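조화 세척제라는 걸 믿어도 되나

3월만 되면 집 안을 뒤집는 버릇이 있다. 올해는 먼지 앉은 조화가 걸렸다. 몇 년째 그대로 둔 것들이라 꽃잎을 손으로 문지르면 회색이 묻어난다. 버리자니 아깝고 닦자니 귀찮은 물건의 대표 격이다.

그러다 광고를 봤다. 플렌디식스(Flendisix)라는 조화 전용 스프레이인데, 뿌리기만 하면 먼지가 저절로 흘러내리고 48시간 뒤에는 새것처럼 색이 돌아온다고 한다. 나는 '저절로'라는 말이 들어간 청소용품은 일단 의심부터 한다. 바랜 색이 어떻게 돌아온다는 건지. 햇빛에 날아간 염료가 스프레이 한 번에 제자리를 찾아온다면 우리 집 커튼에도 뿌려야지.
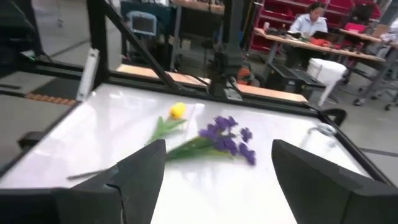

노란 꽃과 보라색 꽃, 둘 다 조화.

성분표를 찾아보려고 판매 페이지를 끝까지 내렸는데 '자연 유래 성분 85%'라고만 적혀 있었다. 나머지가 무엇인지는 없다. 물도 자연에서 오니까 85%가 물이어도 틀린 말은 아닐 것이다. 후기는 더 수상했다. 별 다섯 개짜리가 줄줄이 달렸는데 문장이 다 비슷하고, '선물용으로도 좋아요'가 계속 나온다. 조화 세척제를 누가 선물로 주나.

블로그 이웃인 Idrisa Ndung'u 님이 헤르나드(Hernard)라는 다른 제품을 써 봤다며 댓글을 남겨 주셨다. 향은 좋은데 꽃잎이 끈적해져서 2주쯤 지나니 먼지가 전보다 더 붙더란다. 광택 성분이 들어간 제품이면 그럴 만하다. 처음 며칠은 반짝이니까 후기도 그때 쓰는 거겠지. 2주 뒤에 다시 와서 별점을 고치는 사람은 별로 없다.

결국 나는 늘 하던 대로 했다. 마른 붓으로 안쪽 먼지를 먼저 털고, 미지근한 물에 주방 세제를 조금 풀어 살살 흔든 다음 그늘에 거꾸로 매달았다. 안 보이는 잎 뒷면에 미리 조금 묻혀 보고 물이 빠지는 건 담그지 않았다. 싸구려일수록 물이 잘 빠진다. 철사가 드러난 줄기도 담그면 녹이 스니까 꽃 부분만 적시는 편이 낫다. 그렇게 한나절을 보내고 나니 팔은 아팠지만 꽃은 볼만해졌다. 새것 같지는 않다. 바랜 건 바랜 대로다.
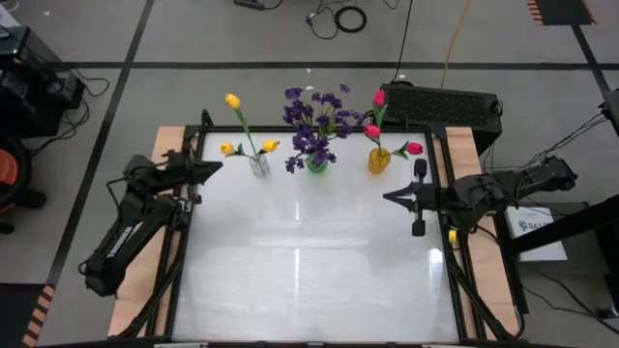 소금 넣은 봉지에 조화를 넣고 흔들면 정말 깨끗해지나요?
마른 먼지는 꽤 떨어집니다. 다만 기름때가 섞인 먼지에는 별 효과가 없었고, 꽃술 사이에 낀 소금 알갱이를 빼내느라 시간이 더 걸렸어요. 주방 근처에 두었던 꽃이라면 세제 물을 권합니다.

소금 방법도 인터넷에서는 만능처럼 돌아다니는데, 전후 비교 사진을 보면 조명부터 다르다. 어두운 데서 찍은 '전'과 창가에서 찍은 '후'를 나란히 놓으면 안 닦아도 깨끗해 보인다. 플렌디식스 광고 사진도 딱 그랬다. 혹시 자기 돈으로 사서 한 달 넘게 써 본 분이 있으면 댓글 부탁드린다. 협찬 받은 후기는 사양한다.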